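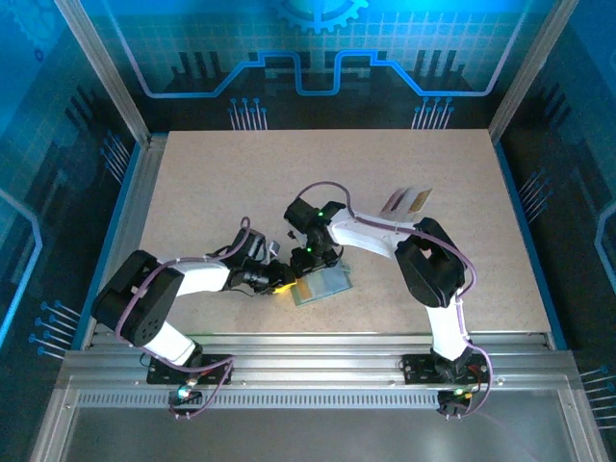 Terrazzo floor care: frequently asked questions

Which floors does this page cover?
Cement-based and resin-based terrazzo laid indoors. It does not cover outdoor paving or vinyl printed to look like terrazzo.

How do I tell cement from resin?
Check the handover sheet for your building. If there isn't one, send us the floor reference and the Feltham depot will look it up.

What should I use for daily cleaning?
Dust mop first, then damp mop with Drosex neutral cleaner at pH 7. Change the water when it turns cloudy. Do not use vinegar, bleach or limescale remover. Acids etch cement terrazzo and marble chips, and the damage can only be ground out.

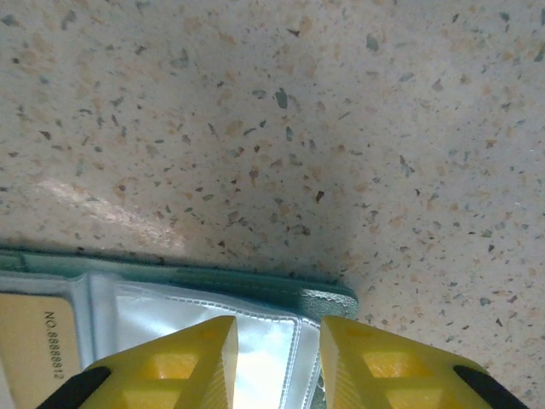 Terrazzo with grey, blue-green and peach chips on a pale base.

Does terrazzo need sealing?
Cement terrazzo does. Resin terrazzo is not porous, but a thin finish may be applied to reduce scuffing. Test by placing a few drops of water on the surface. If they darken the floor within 5 minutes, reseal.

Can I use a rotary machine?
Yes, with a white or red pad. Black and green pads scratch the finish. Work in overlapping passes and do not let the pad run dry.
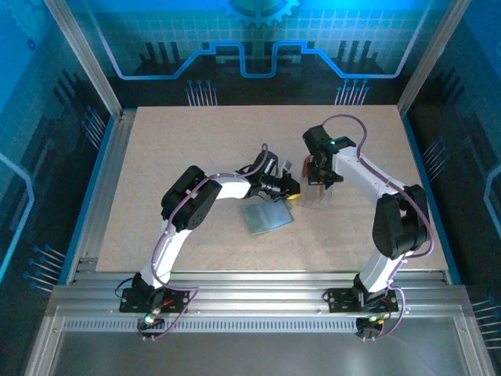 For stone polishing powder, keep the slurry wet throughout and rinse twice. Powder left to dry in the joints is hard to remove.

Can chips be matched for a repair?
Usually. Haruna repair kits are supplied in 80 blends. Cured patches are ground flush, and a slight change of tone at the edge is normal.

When is the advice line open?
Every weekday except Tuesday. Quote ext. 2371.

Contact us | Copyright Feltham Floor Care | Back to top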